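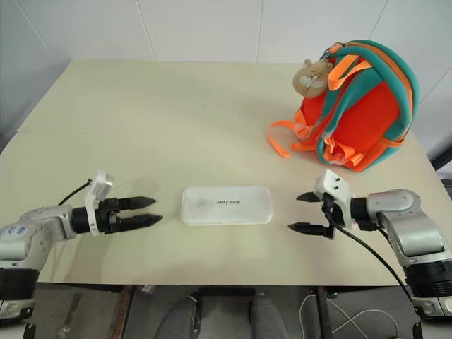 인쇄 | 이메일로 보내기

회사 소개

프린두빅(Prinduvik)은 상자 만들고 포장하는 회사입니다. 납작한 상자, 모서리 둥근 상자, 서랍에 넣는 상자, 선물용 상자. 큰 가구 상자나 이삿짐 박스는 안 합니다. 문의 많이 주시는데 죄송합니다, 그건 다른 데 알아보셔야 해요.

소개 페이지 새로 써야 한다고 한 게 봄이었는데 이제야 씁니다. 예전 글은 주소도 틀리고 없어진 제품도 그대로 있었어요. 급하게 쓰는 거라 빠진 거 있으면 나중에 추가합니다.

시작

대표는 템바 포리(Themba Fourie). 원래는 문구점 했습니다. 문구점에서 제일 안 팔리던 게 상자였고 손님들이 제일 많이 물어본 것도 상자. "뚜껑 잘 닫히는 거 없어요?" "서랍에 딱 들어가는 거 없어요?" 매번 없다고 하다가 직접 만들기 시작했습니다. 처음엔 가게 뒤편 탁자 하나에서. 종이 자르고, 접고, 붙이고, 다음 날 손님한테 보여주고. 반응 안 좋으면 다시.

문구점은 정리했고 지금은 상자만 합니다. 같이 일하는 사람은 대표 포함 10명. 재단, 접기, 포장, 출고, 전화. 출고 많은 날은 전화 받던 사람도 포장하러 내려옵니다. 그래서 전화 안 받으면 메일 주세요.

만드는 것

- 스쿠실스카(Skusilska): 납작한 서랍용 상자. 제일 많이 나갑니다. 폭이 6가지. 높이는 하나뿐이에요. 높은 것도 해달라고들 하시는데 아직 계획 없음.
- 은쿠나(Nkuna): 선물 포장용. 뚜껑이 깊은 타입이라 리본 안 묶어도 안 벌어집니다. 색은 흰색, 크림색, 회색.
- 맞춤 상자: 도면이나 실물 보내주시면 거기 맞춰서 제작. 실물이 제일 좋습니다. 넣을 물건을 같이 보내주시면 더 좋고요. 작업 끝나면 상자에 넣어서 돌려드려요.

지금까지 받은 맞춤 주문이 2,549건. 한 벌짜리 주문도 있고 가게에서 계절마다 다시 시키시는 것도 있고. 기억나는 건 악보 넣는 상자, 단추 모아둔 거 넣는 상자, 할머니 안경만 따로 넣는 상자. 안경 상자는 두 번 다시 만들었습니다. 처음 건 안에서 안경이 놀아서, 두 번째 건 너무 꽉 껴서 꺼낼 수가 없었음.

포장 대행

니난스(Ninance)라는 이름으로 따로 합니다. 물건을 저희한테 보내시면 상자에 넣어 포장까지 해서 보내드리는 서비스예요. 하루에 최대 273개. 그 이상은 날짜를 나눠야 합니다. 명절 앞에는 일찍 말씀해 주세요, 진짜로요. 작년에도 전날 전화 주신 분이 여럿 계셨는데 못 해드렸어요.

포장 순서는 별거 없습니다. 탁자부터 닦고, 상자 가운데 놓고, 모서리 보고, 뚜껑 한 번 열었다 닫아보고, 물건 넣고, 속지 덮고, 닫고, 옆으로. 탁자 위에는 지금 싸는 것만 둡니다. 테이프나 칼, 컵 같은 건 뒤쪽 선반으로. 예전에 커피를 한번 크게 쏟은 뒤로 생긴 규칙인데 아직도 가끔 컵이 올라와 있어요.

흰 상자는 손자국이 잘 보입니다. 그래서 흰색만 마지막에 한 번 더 봅니다. 창가로 가져가서 비스듬히 들고. 자국 있으면 빼놓고, 빼놓은 건 모아서 근처 학교 미술실로 갑니다.

재료에 대해

종이는 두꺼운 판지를 씁니다. 코팅은 안쪽엔 안 하고 바깥만 얇게. 코팅 없는 게 좋다는 분도 계셔서 주문서에 칸을 만들어 놨습니다. 안 적으시면 코팅해서 나갑니다. 풀은 냄새 약한 걸로 바꾼 지 좀 됐고요. 그래도 새 상자는 하루 정도 뚜껑 열어두고 쓰시는 게 낫습니다.

물에는 약합니다. 욕실용 찾으시는 분들께는 안 권해요. 부엌 서랍은 괜찮은데 싱크대 바로 밑은 좀.

정리 모임

목요일 저녁에 작업장에서 작은 모임을 합니다. 서랍 하나를 통째로 들고 오셔서 (서랍째로요, 정말 들고 오십니다) 다 꺼내놓고 뭐가 어느 칸에 들어갈지 맞춰보는 시간. 상자 안 사셔도 됩니다. 샘플은 빌려드리고, 집에서 써보시다가 다음 모임 때 가져오시면 돼요. 차는 있고 과자는 있을 때도 있고 없을 때도 있습니다.

자주 들고 오시는 건 충전선 서랍, 약 서랍, 그리고 뭐가 들었는지 모르는 서랍. 충전선은 상자보다 먼저 버릴 걸 골라내셔야 하고, 약은 날짜 보이게 세워두시면 편합니다. 뭐가 들었는지 모르는 서랍은 시간이 오래 걸려서 일찍 오시는 게 좋아요. 신청은 메일로만 받습니다. 자리 차면 다음 달로 넘어가고요.

자주 물으시는 것 몇 개

견본 되나요. 됩니다. 스쿠실스카는 제일 좁은 폭으로 하나 보내드리고, 배송비만 받습니다.

로고 인쇄. 뚜껑 윗면만 됩니다. 옆면은 접히는 자리라 잘 갈라져서 안 하고 있습니다. 한 가지 색만.

교환. 안 쓰신 건 됩니다. 맞춤은 저희가 치수 잘못 낸 경우에만 다시 만들어드립니다. 재실 때 서랍 안쪽을 재주세요. 바깥쪽 재서 보내주시는 분이 제일 많아요. 레일 있는 서랍은 레일 튀어나온 만큼 빼시고.

직접 찾으러 가도 되나요. 네, 오후 2시 이후에. 오전엔 재단하느라 문 열어드릴 사람이 없을때가 많습니다. 주차는 건물 옆에 한 대, 차 있으면 골목 끝에.

사람 구하나요. 포장 쪽은 5월에 한 번 뽑습니다. 경력 안 봅니다. 와서 반나절 같이 싸보고 결정해요, 서로. 반나절치 급여는 드리고요.

앞으로

칸막이를 따로 팔려고 준비중입니다. 상자는 그대로 두고 안쪽만 바꿔 끼울수 있게. 시제품은 나왔는데 폭마다 미세하게 헐거워서 다시 재단하고 있어요. 템바는 다 됐다고 하고 포장 쪽에서는 아직이라고 하는 중. 나오면 공지 올리겟습니다.

카탈로그는 종이로만 있습니다. 필요하시면 주소 남겨주세요, 다음 출고 때 같이 보내드립니다.

공유 6 | 댓글 0

프린두빅 Prinduvik | 문의: 메일 또는 전화 (오후 권장) | © 프린두빅. 무단 전재 금지 | 맨 위로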